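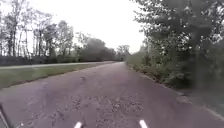

Saskia Ashby has walked behind a robot for most of the winter, and she has views on footwear. "Trail shoes," she says, before I have my notebook open. "Everyone arrives in sneakers. It's a paved path, how bad can it be? Then they do it for a month."

Ashby runs outdoor collection for Conulik, a company of twelve people that wants a machine to learn to travel along park paths by studying how people steer it. Her job is the studying material. A driver takes the robot down a path with a handheld controller, the robot records what its camera sees and what the driver's thumbs did about it, and the pair of records goes into a pile. The pile is named Onden. She declines to say who named it.

Each stretch of driving is called an episode, a grand word for 45 seconds of going mostly straight. "People come in expecting drama," Ashby says. "You get grass on one side, bushes on the other, gray in the middle. That's the job. The learning system needs to see an awful lot of gray in the middle."

The trouble, she explains, is that good drivers make poor teachers. Rezaul Rathnayake was the smoothest hand on the team from his first morning, and his episodes were close to useless on their own. He never drifted toward the verge, so the model trained on them had no idea what to do once it got there. It would wander toward the grass with what Rathnayake calls "total serenity" and keep going.

"I was told to drive worse," he says. "My mother taught me to drive. She'd have had something to say about that."

His mother, Anoma Rathnayake, has since been to watch, and did.

So now a share of every outing goes to recoveries. The driver points the robot off line with the recorder paused, starts the recording, and brings it back to the middle at an ordinary pace. They did 800 of these on a single path, from both sides, in both directions. Ashby describes the week as "character-building, though I couldn't tell you whose character."

The pictures themselves are no beauties. The camera is small and soft, and on a bright day the sky goes to plain white while the trees turn into dark lace. I ask whether a better camera is on the shopping list, and get the look of someone who has been asked before. "The robot has to drive with this one," she says. "Why would I teach it with eyes it doesn't have?"

Labeling falls to Vasanthi Wanigasekara, who works indoors and is warm. She marks where the paving ends, and has come to regard this as a philosophical question. Crisp curbs are easy. A ragged brown border of leaf litter and weeds is something else, and two labelers will put the line in two different places and defend both over lunch. "Then there are dark marks on the path," she says. "Crack, twig, shadow. If I can't tell, I tag it unsure and go on with my life." Her unsure pile is large. She is fond of it.

A second paved strip beyond the grass causes its own grief. An early model, offered a pale road off to the left, would sometimes set out for it across the lawn. Danai Politis, who trains the models, took this in stride. "It had learned that pavement is good. It saw more pavement. I can't fault the ambition."

Her fix was dull: more episodes with a tempting road in view and a driver who ignores it. The current model behaves on most paths they have tried. It still slows down for rough, speckled patches that any driver would roll straight over, and Politis suspects one cautious operator back in January. Ashby, asked if she knows which operator, bends down to retie a trail shoe.

She has another path to start at 2, with Rathnayake driving, badly, as instructed.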